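Koratar Rectangular Bread Basket

Home > Table and Serving > Baskets

Price: $26
Availability: In stock
Sold by: Getport

A plain rectangular basket for the table, with a braided rim and slanted sides. It holds rolls, sliced bread, small cakes or fruit, and it sits low enough that people across the table can see what is left. The orange-tan color goes with most tablecloths, and it looks good on green.

The Koratar comes in one shape and one color. We have had requests for an oval version, but the supplier makes only the rectangular one and we have no plans to add another.

What it's good for

Most customers buy it for bread at dinner. It also works on a breakfast table, on a buffet next to a stack of plates, or on a counter for the things that never have a place, like onions and the last two lemons. Several preschools and play kitchens order it for pretend food, and the open shape makes it easy for small hands to put things in and take them out.

The rim is thicker than the rest of the weave. Pick the basket up by the two short ends. It has no handles, and we don't suggest carrying it by one side when it's full.

Lining

The floor is woven like the sides, so crumbs will go through. If that bothers you, put a cloth napkin or a sheet of parchment in the bottom. Use a liner for anything sticky or iced. Unwrapped cake should go on a plate or in a bowl, with the basket kept for dry items.

A liner is not included. The Won cotton liner is sold separately and fits with the corners folded in.

Care

Shake out crumbs after each use. Wipe with a damp cloth and let it air dry before you put it away. Do not soak it, and do not put it in the dishwasher, oven or microwave. Keep it away from radiators. A soft brush gets flour out of the weave – an old toothbrush is fine.

Strands may stick out a little when the basket is new. Trim them with small scissors. Don't pull.

Ordering

Item number: 219
Sold as: single basket
Case price: on request for 40 or more
Returns: unused baskets within 100 days
Gift wrap: not available for this item

Baskets ship flat side down with paper inside. They do not nest well, so larger orders may arrive in more than one box. The plates and bowls in our photos are not part of the set.
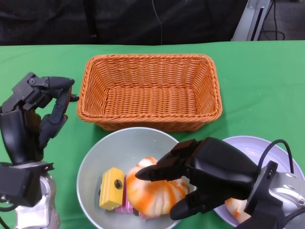 Koratar basket on a green tablecloth, with a round bowl and plate.

Customer comments

Märta Magnusson
Good size for our table. I use it every morning and it has kept its shape so far. The color is a bit more orange than I expected, but I've gotten used to it.

Ye-seo Shin
Bought two for the play corner. The kids fill them with toy cake and carry them all over the room. One has a loose strand now near the rim, which I trimmed as the page says.

Barrett Ostrowski
Nice basket. I wish it had handles. Four stars.

Aslı Baysal
Does the Won liner come in anything besides white?

Reply from Getport: White only at the moment. We expect a gray one in January.

You may also need

Won cotton liner, white
Stoltotitz round serving bowl
Stoltotitz dinner plate with raised rim

For case orders and questions about stock, write to Sang-wook Sun through the contact form and include the item number. Orders placed before noon go out the same day.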